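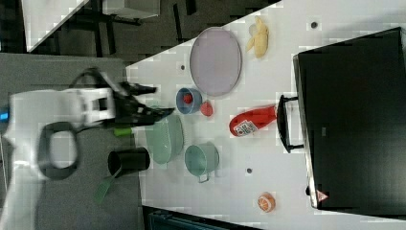 Kitchen automation at Dimdale is the use of robot arms for sorting, setting out and clearing kitchenware at the Dimdale canteen works, a catering site run by the Firkirska company. It covers the handling of bowls, plates, pots and utensils between the wash area and the serving counters, along with the practice tables on which staff teach and check the arms. The site prepares up to 2000 meals a day and is often mentioned in the trade as a lively case of kitchen staff shaping the machines they work beside.

Background

Firkirska took over the Dimdale kitchens from Petersen, a family caterer, and kept most of its crew. Clearing and sorting was the least liked job on the rota: hours of reaching, stacking and twisting, usually given to whoever had joined last. The first arm was set up by the integrator Rarnier on a single table, and the kitchen porters were asked to choose what it should learn first. They chose bowls.

Practice tables

A practice table holds a small set of light kitchen pieces, many of them toys, next to a countertop oven. Toy food is cheap, keeps its shape and can be dropped all day long, and it comes in wonderfully awkward forms – a curved banana asks something quite different of a two-fingered gripper than a shallow bowl does. Staff rearrange the pieces between runs so that the arm never meets quite the same layout twice.
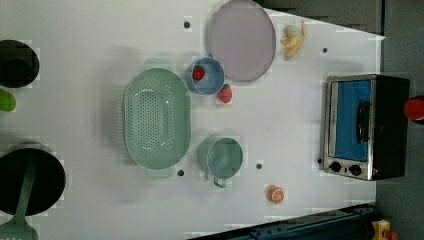
Practice table with colander, measuring cup, toy fruit and toaster oven.

Handles get special attention. A colander with two flat handles can be gripped at either end, a measuring cup has only the one, and a spatula lying across a pan has to be lifted off before the pan can move. Porters know all this in their hands, and a good part of the teaching lies in putting it into steps. The site log holds 2982 practice runs, each with a short note by the person on shift.

Changes to the work

The biggest change has been in the porter's day. Time once spent at the sorting bench is now split between food preparation, checking the arms and teaching them new pieces. A new role, table lead, was created for porters who plan the practice layouts, and it carries a higher pay grade. Several table leads had never worked with machinery before, and the layouts they come up with are splendidly devious!

Not everything has gone smoothly. The arms are slower than a practiced porter at busy times, so the lunch rush is still cleared by hand. Some staff also missed the talk at the old bench, where two people always worked side by side. Shifts were later changed so that table leads work in pairs.

Open day

The kitchens hold an open day each year on 19th March, when visitors can set out a table themselves and watch the arm try it.

See also

Collaborative robot
Catering
Job rotation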